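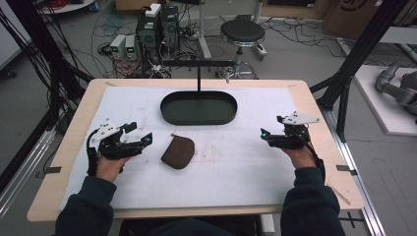 Leather Coin Pouches: Frequently Asked Questions

The following answers apply to all half-moon pouches supplied by Gidard. Questions not covered on this page may be sent to Customer Care, attention of Bohumila Charvát.

Which leather is used?
Current pouches are made from vegetable-tanned cowhide. The dark brown color is applied at the tannery, and small differences in shade between one pouch and another are normal.

Will the color rub off?
A new pouch may leave faint marks on paper, light cloth or unfinished wood during the first weeks of use. Customers are advised to keep it away from pale linings until this stops. Rubbing the outside with a dry white cloth removes most of the loose dye.

How should the pouch be cleaned?
Wipe it with a soft, slightly damp cloth and leave it to dry at room temperature with the flap open. Household sprays, baby wipes and saddle soap are not recommended. Crumbs and grit may be brushed out of the curved seam with a dry toothbrush.

May leather balm be applied?
Yes, no more than 2 times a year. Use a colorless balm and test it on the back first. Balm will darken the leather slightly.

How much will it hold?
The pouch is intended for coins, a key or a pair of earphones. Overfilling stretches the rounded edge, and this cannot be reversed. Bank cards should not be carried in it, as they do not lie flat.

How should it be stored?
Store the pouch empty, wrapped in plain white paper, away from radiators and direct sunlight. A shallow tray or drawer is suitable. Sealed plastic bags should be avoided.

Can a worn pouch be repaired?
Restitching is available for pouches bought directly from Gidard. Please empty the pouch and enclose a note with your name, return address and order number. Repairs are normally returned within 22 working days. Cut or torn leather cannot be repaired.

What is the item number for reorders?
Please quote item 3197 and state the color required.

Is engraving offered?
Engraving is not offered on this item. Initials may be stamped on the flap when the order is placed, but they cannot be added later.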